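别急着嫌手把手教机器人太笨

2021年9月5日

我想替一件常被人看轻的事说几句好话:由人操作机械臂,把一个动作完整做一遍给它看。有人握着手臂直接拖,有人坐在旁边用另一套装置遥控,叫法各家不同,说到底都是示教。
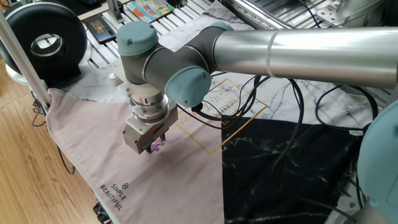 看轻它的理由我听过很多,最常见的一条是“这也太费人了”。既然有仿真,既然可以让机器自己试错,何必让一个大活人坐在那里,一遍又一遍地夹起一块拼图?我三月份以前也是这么想的。后来在Yokoyama的工作间里亲手遥控了一个下午,录了30遍,想法整个变了(当然手腕也酸得不行)!

先说拼图。拼图真是好题目,小、薄、轮廓不规则,凸出来的那一头夹不好就会歪。人用手指捏起一块来,根本不会去想该捏哪条边。可是一旦隔着夹爪去做,你马上就得想:从哪个方向下去?夹多深?要不要先把手腕转一点再放?这些问题平时都藏在手里,遥控的时候一个个冒出来,我觉得特别过瘾。做到第十几遍,我才发现自己每次快到位时都会停半拍,像是在等眼睛确认。这半拍我从来没写进任何一份任务说明,录下来的数据里却清清楚楚。

所以我不太同意把示教叫作“体力活”。它更接近手艺人带徒弟,徒弟看的是师傅犹豫在哪里、又怎么补救。Plakley的一份内部笔记里有个做法我很喜欢:操作者夹歪了不必重来,接着录,把纠正的过程也留下。他们最初攒的50遍演示干净漂亮,每遍都一次到位,训练出来的策略却一碰到偏差就发愣。后来补进去几遍歪歪扭扭的,反倒好多了。这个例子规模很小,说明不了所有问题,但和我自己的体会很合。

再说拖动和遥控之争。Roltbridge的人偏爱直接拖,理由是手上有感觉,碰到东西立刻知道。我承认拖起来舒服,第一次上手的人5分钟就能做出像样的动作。可我还是站在遥控这边。拖的时候,人的手和胳膊老在画面里晃,而且你不知不觉会用自己的触觉去弥补机器看不见的东西。遥控逼着你少用一点身体的本领,要是操作者只看相机画面,那就更接近机器将来的处境了。难受是难受一点,录出来的东西我更放心。

反对的声音里有一条我认真想过:演示的质量太依赖人。同一块拼图,两个人的放法可以差很远,一个从上面直直放下,一个喜欢先靠边再推进去,混在一起训练,机器可能两头都学不像。这是真问题。Fullatari这个项目的办法是先让操作者商量出一种放法,再开始正式录制,将近64遍下来,动作的节奏确实整齐了不少。不过我有点舍不得那些被商量掉的放法,里面说不定有更巧的。能不能先分开录、分开标注,到训练时再决定怎么用?我希望有人认真试试。

至于仿真,我一点也不反对,大规模的练习当然要靠它。只是布面会起皱,线缆会拖来拖去,薄薄一块拼图搭在褶子上和躺在平处,夹起来完全两样,这些东西要在仿真里调到像样,花的工夫未必比坐下来录一个下午少。我更愿意看到两边一起用,真实演示打底,仿真去铺开变化。

如果你是写算法的,又从来没有自己录过演示,我特别想劝你去坐一次操作位。挑一件小事,拼图就很好,从头录到尾,再把自己的录像放慢看一遍。我那天看完以后,回去就把任务说明改了大半,第一处改的便是放下之前的那半拍。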